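Three Halls and a Spaceship: My Day at the Koltard Fan Fair

The line for the Koltard Fan Fair starts at a mattress store. I know this because I stood next to the mattress store for most of an hour, behind two Galactic Wardens and in front of a man dressed as the planet they guard. The planet had trouble with the doors later on.

Koltard is not one of the big conventions. It fills 3 halls of an exhibition center that hosts boat sales the rest of the year, and a day pass is 11 dollars. For that you get the panels, the artists' tables, and a good long look at a spaceship cockpit you may not sit in unless you pay again.

I'd come for the Durna panel. If you missed it, Durna ran for 6 seasons, killed off its best character in the second, and spent the rest of its run having people find her coat. I have watched all of it twice. The show's creature designer, Relu Pîrvu, was the main guest, and he turned out to be a small, cheerful man who wanted mostly to talk about glue. 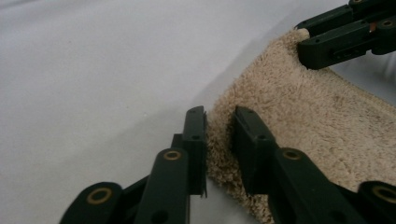 He talked about glue for a good part of the panel. The swamp king's face, he told us, came off in the heat on the first day of shooting, and the actor played a whole scene holding his chin on with one hand. Fans have been writing essays about that gesture for years. The woman beside me, who I suspect had written one, put her pen down.

Questions were the usual mix. Somebody asked if the coat would come back. Somebody else had more of a statement, with chapters. A kid in the front row wanted to know whether the swamp king was nice in real life, and Pîrvu said he was very nice and always brought his own lunch, and got the biggest applause of the morning.

Lunch, speaking of which. The food court was one stand called Herrera, selling empanadas, and the line for it was longer than the one for autographs. It deserved to be. I had the corn one, then went back and had the corn one again. 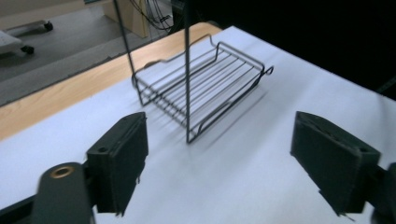

The dealers' hall is where my budget goes to die, and this year it had help. Ledidau, who make those tiny resin busts, had brought the full Durna set and priced it like real estate. Next door you could get a signed photo for 70 dollars, or the same photo without the signature for a good deal less, and I watched a father explain the difference to his daughter and lose. I bought one swamp king keychain, and I'm still working out where to put it. A wire basket with a little curled hook at one end would do nicely, and would also give me an excuse to buy more keychains. I also came home with a tote bag I don't remember agreeing to.

The costume contest ran late, as it did last time, and the sound system picked up somebody's taxi. The planet won third place. He'd been wedged sideways in the curtain for most of the judging, and I think the panel took it as orbit.

The cockpit, for the record, was an extra charge and the line was closed by the time I got there. I looked at it from behind the rope with a lot of other adults. One of them made the engine noise.

Next year's fair is set for May, same halls, and early passes go on sale July 25, 2025. Bring cash for Herrera, and wear shoes you can stand in next to a mattress store.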